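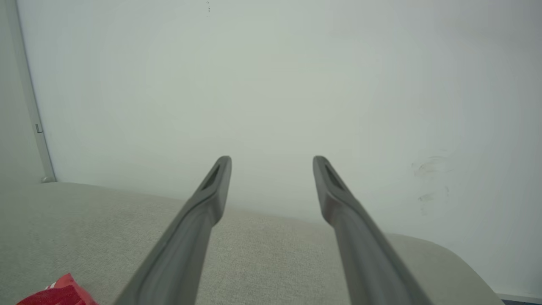
A neutral colour is never fully neutral when it stands next to another one. We met this already with the paint cards, and today we continue with surfaces which have a texture. A grey-beige can look warm on the card and quite cold in the room, and the wall next to it has a large part in this. Take the surface in the photograph: it is a muted grey-beige with a fine, mottled grain, and directly behind it is a broad, pale wall. The two tones are both quiet, but the eye separates them without effort, and the grain helps with this. If you cover the wall with your hand and look only at the surface, you will probably judge its colour a little differently. Please try it before you read further.

Interior Surfaces and Textiles, Part One
Handout 4: Texture beside a plain wall
Genowefa Kalinowski, Room 71
October 1, 2019

1. Words we will use

Grain. The small pattern which the surface makes by itself, without any printed design. In a woven cloth it comes from the crossing of the threads.

Mottled. With small lighter and darker places, without a regular order. A mottled cloth is often made from yarn in which fibres of several shades were mixed before spinning (a melange yarn).

Woven-looking. We write this when we know the surface only from a picture. Printed vinyl, laminate and even paper can imitate a weave very well, so in your reports please do not write "woven" until you have touched the material or seen a cut edge.

Ground. The larger, calmer area against which we see something else. Usually it is the wall, sometimes the floor.

2. Why the grain matters

A smooth painted wall returns the light quite evenly. A textured surface has many very small shadows in it, and these make it look darker than a flat sample of the same colour. The difference is small at a distance and bigger when the light comes from the side. For this reason a customer who chose "the same beige" for the wall and for the sofa often complains that they do not match. They were matched as colours, but they were not matched as surfaces.

The fine grain has one more effect. From near, you see the separate light and dark points. When you walk back, they mix in the eye and you see one middle tone. Somewhere between these two places the cloth looks most alive, and it is good to know where this place is in the room you are planning – at the door, or only when you already sit down.

3. The line where they meet

Students look at the two colours and forget the line between them. With a pale wall and a greyer surface this line is soft, and small faults in it are still visible: a gap which becomes wider on one side, a seam that is not straight, a skirting board in a third kind of white. When you take photographs for your report, remember also that a straight edge may run at a slope across the picture only because of the position of the camera. Do not measure from such a photograph. Measure in the room.

4. Exercise

Work in pairs. Each pair receives one piece of upholstery cloth from the Bednarek box (340 grams per square metre, colour "Stone") and one painted board.

Stand the board upright on the table and lay the cloth flat in front of it.

Look first in daylight, with the lamps off. Write down the colour of the cloth in your own words, then the colour of the board.

Close the blinds and switch on the 800 lumen lamp from above. The bulb is a warm one, 3,000 kelvin. Write again.

Move the lamp to the side, low and near the cloth. Now write only about the grain.

Change the white board for the cream one and repeat the daylight part. Miłosz Pawlak has the key to the cupboard with the cream boards.

Please do not correct your earlier notes when the later ones disagree with them. The disagreement is what we will discuss.

5. For the next meeting

Bring one photograph from your own home of a textured surface beside a plain wall. Any surface is good, also a carpet or a cushion. Under it write three sentences: what the colour is, how big the grain is, and from which side the light comes. Those who missed the paint cards can borrow the set from Mwajuma Ndung'u, but it must be back before the exercise in January.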